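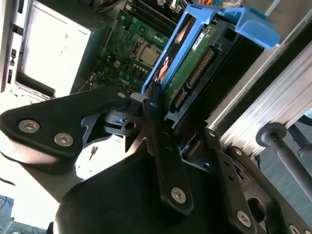
Open tower with the drive in its blue caddy

Do I have to unplug anything before pulling a drive caddy?

I picked up an old desktop tower for $44 and I'm trying to get the hard drive out. It's a 3.5-inch one in a blue plastic caddy with a flared tab on the end, green circuit board facing me. I gave the tab a little tug and chickened out – it felt like it was going to snap! Do I squeeze it, pull it, what?
Slaoui, September 9, 2020

Power cord out first, then whatever cables are on the back of the drive. A lot of these caddies have a catch you squeeze or press while you slide, so feel for one near the tab before you pull any harder. And hold the drive by its sides, not by the board. I cracked a tab on mine years ago by yanking it and the drive still sits in there fine, just a bit crooked.
Curnham

What Curnham said about the cables. Mine had one I couldn't see until I got a flashlight in there. Also take a picture of the label before you put it away, you'll want the model number if you're buying a replacement (I paid $57 for mine, used).
Troltetti

just wiggle it
Bumomier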